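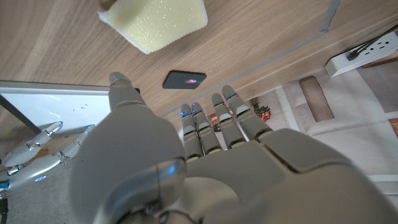

Left hand at the bench, blue lights on, sponge waiting.

Rule 8 was my favourite, and I had it by heart before I had found where the kettle was. The hand shall come to rest where a person can see all of its fingers. I said it aloud on the bus to Gernthorpe. A woman with a shopping trolley moved her trolley.

I had come to the workshop in January as the new rules clerk, the lowest kind of clerk there was, and I was so happy about it that I ironed a shirt. Madcombe had its own rule book, of course, and the Kravets yard across the river had another, and the two had disagreed for years over what a hand should do when it was given something soft. Anyone can write a rule for a brick! A brick tells you when you have hold of it. A sponge lets you squeeze and squeeze and never says a word, and by the time you notice, you have a fist. So Gernthorpe was to write the soft rules, and both sides had promised to read them.

My teacher was the senior clerk, who wore two pairs of glasses and had started with 216 rules in a green folder. She was taking them out again.

"Too many," she told me on my first morning. "Read me that one."

I read it. It said that the operator should ensure that the hand was, at all times, suitably prepared.

"What would you do differently after reading that?"

I thought hard, because I wanted to do well. "Nothing," I said.

She held out the bin.

We went on like that for weeks, and I can't tell you how much I loved it. We would take a rule down to the bench and try to live by it for a morning. The Lukero hand (we called it the Lukero, though by then half of it had been rebuilt in our own back room) would lift its grey fingers, and I would stand there with my pencil and the page. If the rule made us do something, it stayed. If we had both forgotten it by the tea break, it went. If it made us do something daft, we read it again slowly and argued, and those were the best mornings of all.

Rule 19 was a daft one. It said to clear the bench completely before any trial. Very sensible, and we did it, and the hand was perfect, and then we carried the same trial into the canteen kitchen, where there was a bread knife and a radio and somebody's soup, and it went wrong in under a minute. I had soup in my shoe. The senior clerk was delighted. She crossed out "clear the bench" and wrote "know what is on the bench, and say it aloud", and from then on we stood there every morning reciting things like children in a spelling class.

"Sponge!" I would say.

"Sponge," she would answer, and tick it.

By spring we were down to 46. I had begun to dream in numbered paragraphs. I also had one rule of my own in the book, only one, and I was terribly proud of it. It said that whoever is at the bench may stop the work without giving a reason, and that no one may ask for the reason until the next day.

The people from Madcombe didn't like it. They came over with their own folder and sat in a row.

"Until the next day?" said the one in the brown coat. "Why ever not at once?"

I went red. I had meant to have a proper argument ready, with headings. What I had was the canteen, and how I had seen the hand drifting towards the radio, a good while before the soup, and had kept quiet, as I couldn't have said what was wrong with it. It just looked wrong. I had been busy putting a sentence together when I should have been pressing the button.

"I was looking for my reason," I said. "It took me too long."

The one in the brown coat wrote something down, then took the cap off the pen again and wrote something longer. The Kravets people, who had come in late and were still holding their hats, asked whether they could have a copy.

After that it moved quickly. We lost a few more rules to the bin, and a pair of them turned out to be the same rule wearing different hats, and on 27th May the senior clerk put the green folder on the bench and told me to count. I counted twice. Thirty would have been a nicer number, and I said so.

"Which two would you take out?"

I read all 32 of them through, standing up, with the light going yellow on the wood. I did try. I got as far as putting my thumb over Rule 8.

"Not that one," I said.

"No," said the senior clerk, and changed to her other glasses. "Now, bench. What's on it?"

"Sponge," I said.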